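Gallisard donor software: a year of gratitude, mostly automated

By Shayne Doolan
February 5, 2023

Our charity in Quinlan runs a drop-in for new parents and a small bursary for anyone going back to study. For 11 years the donor records lived in a spreadsheet called FINAL_new_2, which had 3,812 rows and a colour code known to one woman who has moved to Darwin. We switched to Gallisard last year. I did the switching, so treat my opinions as those of a man with a grudge and a login.

Getting the data in

The import wizard is a cheerful thing. It asks you to match your columns to its columns, congratulates you, and then rejects 900 rows without saying which ones. I found them by exporting everything again and comparing the two lists over a long weekend. Most had an apostrophe in the surname. If your supporters include any O'Briens at all, and ours is a Catholic-adjacent operation so you can imagine, set aside some time.

Support answered my first email in two days and my second never. The help pages are good, though, and written by someone who has clearly met a charity before.
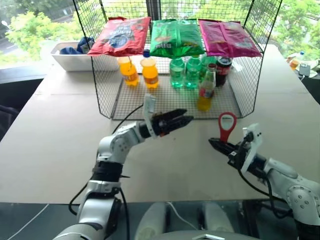 Once the O'Briens were aboard, the daily running was easy. You look up a name, you see what they gave, when they gave it, and whether they asked to be left alone at Easter. Recurring gifts look after themselves. A failed card gets a polite note, then a slightly less polite one, and you can edit both. I took out the phrase "we noticed you've gone quiet", which sounded like something a kidnapper would write.

The thank-you letters

Gallisard's big selling point is that it thanks people for you. You write a template, it fills in the name and the amount, and off it goes. The default template thanks every donor for their "transformational generosity", including the bloke who rounded up his raffle ticket by 40 cents. Rewrite it before you switch it on. I switched it on first.

Tax receipts come out correct and in order, and you can re-send one in two clicks. In my old system re-sending a receipt involved a filing cabinet and a prayer, the second of which we're at least equipped for.

The event page

Less impressive. We used it for the December bursary dinner and it let two tables book the same seats. The seating plan can't be printed on anything smaller than A3. It does talk to the Zundby card reader, and that worked all night, even when the Wi-Fi dropped out during grace.

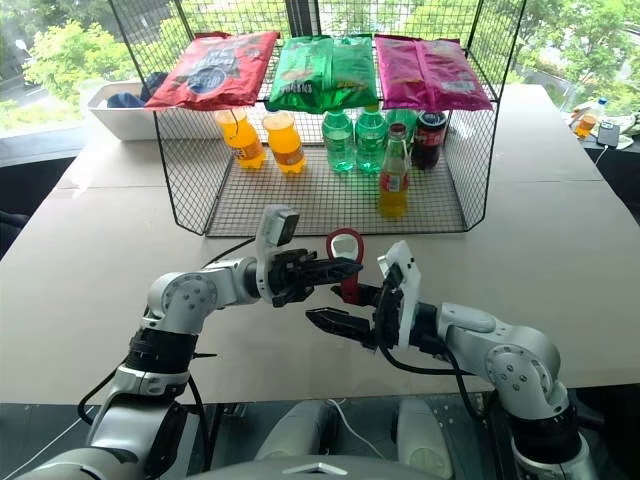 Chips along the top of the black wire rack.

Against Adik

I trialled Adik for a month beforehand. It is prettier and it has an app. It also charges per contact, so every kind soul who once signed a petition costs you money until they die, and possibly after. Gallisard is a flat fee, $1,633 for our year including the receipts module, which should have been in the box to begin with.

Reports

There are dozens of them. I use two. The one named "Lapsed" is useful, and I'd suggest closing the door before you open it. The one named "Donor Heat" ranks people by how warmly they feel towards you, and it has put my own mother at lukewarm.

Verdict

Three and a half stars. We've renewed, partly out of affection and partly because I am not doing that import again. Bigger outfits with paid staff will probably want something with a proper events tool. If you're a small one with a spreadsheet that frightens people, take the free trial, and fix your apostrophes first.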